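Notebook, room 3, August

Reading time: 2 min

Marker and board check, continued. Last week I tried the Revero pens and they were too dry after one afternoon, so I have changed to the white ones from the Herkow box. Danilo Sebastian asked me to write down which board I use: it is the glossy one, not the old matte one from Prunton, where the ink stays in the surface even after cleaning.

First I wiped the board with the cloth and a little water and waited 20 minutes. Then lines only, no letters.

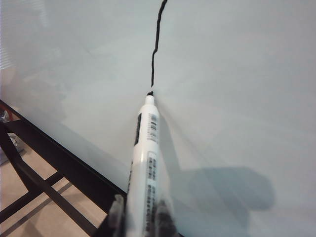

I keep the caps in the tray of the cupboard, please do not take them to the office. Box number is 431, and there should be over 40 pens left, but I did not open the second layer.

What I want to know is how even the ink is when the line is long. With the old pens I had always to go back and fill in.

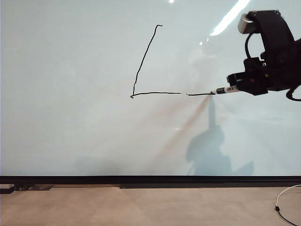

For the next page I will use the same pen type and the same board, so that we can compare. I have also asked Adeleke for a price on a refill bottle. The flat stroke of the angle has a small gap when it is already well on its way to the right, and I would like to see if a new tip gives the same. The slanted one is a little wavy, but for me this is good enough.

To do: wipe with dry cloth only, look for ghost lines in the morning. Danilo, the good cloth is in the drawer.

Workshop notes | Contact: room 3 | Back to top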